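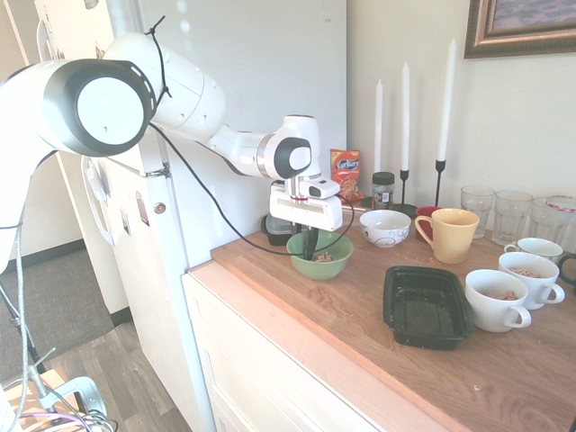
GRONDBY, 3/22/20. Grikia will open its second breakfast pantry in Grondby in May. The new site is on Ospina Street and will serve 737 households.

The first pantry gave out 3,261 boxes of cereal and oatmeal last year.
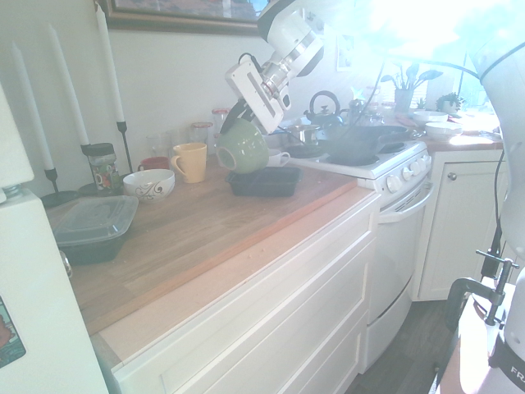

Who can use the pantry?
Any household in Grondby with a child in school. Bring one piece of mail showing your address.

Doors will open at 9 a.m. and families may pick up 2 boxes per visit.
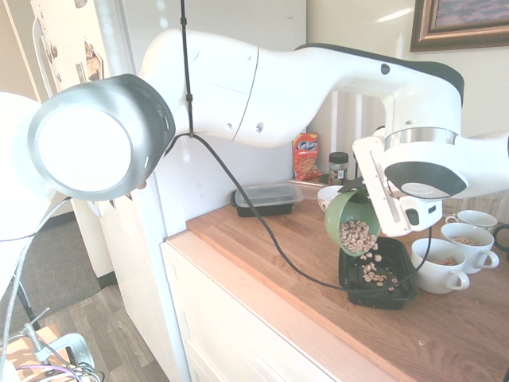

Milk vouchers will be given out at the same desk. "Parents asked us for a site closer to the bus line," said Kwesi Appiah, director of Grikia. Heludeo is paying the rent for the first year.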